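Bring Back the Dial

September 2024
By the Okisside Weekly opinion desk

Print this page | E-mail this page

Rented a car in January, a Zavia, two days, and I still haven't forgiven it. To turn the heat down I had to tap a screen, wait, tap a fan icon, drag a slider. On a wet highway. In gloves. The old wagon had a knob. You grabbed it, you turned it, done.

Same story in my kitchen. The Kestine oven we bought last year has a flat glass strip where the controls should be. Flour on your finger? Nothing happens. Sleeve brushes past? Oven off. The manual is 137 pages. For an oven. 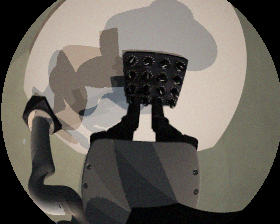

People say screens are cleaner, cheaper, easier to update. Cheaper for who? Not me, I paid 32 dollars a month for the car's "comfort package" and never found half of it. A needle tells you things a number doesn't. Look at a black panel with its main dials in three rows of four, light pointers against dark faces, and you get why people liked them. One pointer out of line with its neighbors and your eye goes right there. Try that with a menu.

And yes, dials wear out. Knobs fall off. I have glued the same one back on my stereo 5 times. But I could glue it! When the strip on the Kestine quit, the repair shop on Osagie Street said the whole board had to go, and teh board was back-ordered.

I'm not against screens. Maps, great. Phone, fine. But heat, volume, wipers, the burner under the soup – anything you reach for without looking – should be a thing you can feel. Some car makers are supposedly coming around. Good. Hurry up. Meanwhile I'm keeping the wagon, rust and all, untill the knobs give out.

Contact the opinion desk | Copyright 2024 Okisside Weekly | Back to top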